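# Chapter 6. Demonstration as a Source of Training Data

A robot can be given a task in two ways: an engineer writes out the motion, or a person performs it and the system records what was done. This chapter deals with the second. After reading it you should be able to choose between hand guiding and remote control for a given arm, set up a recording session, and judge whether a demonstration is worth keeping.

In hand guiding, the operator holds the arm and moves it through the task. Joint angles are read directly, so the recorded path is always one the arm can follow. The operator's body, however, often blocks the cameras, and contact forces are mixed with the push of the hand. Remote control removes both problems and adds a new one — the operator must work from camera views, with little or no sense of touch.

The Fedura exercises in Sections 6.3 to 6.5 use remote control in simulation. The arm stands on a pedestal at a long table, and the operator switches between a room view and a view looking out past the fingers. Depth is easier to judge in the first, finger alignment in the second.

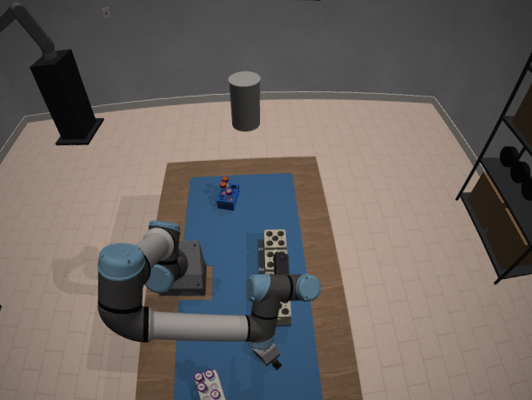
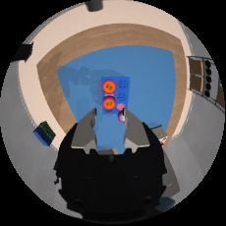
The full set holds 700 demonstrations, of which 88 are reserved for testing. Each demonstration stores joint positions, gripper opening, and operator commands on a shared clock. Commands and positions are kept as separate channels, as the arm lags the operator by roughly 70 milliseconds. Training on positions alone hides this delay; Section 6.4 shows how to measure it and shift the channels to match.

We begin with the choice of input device.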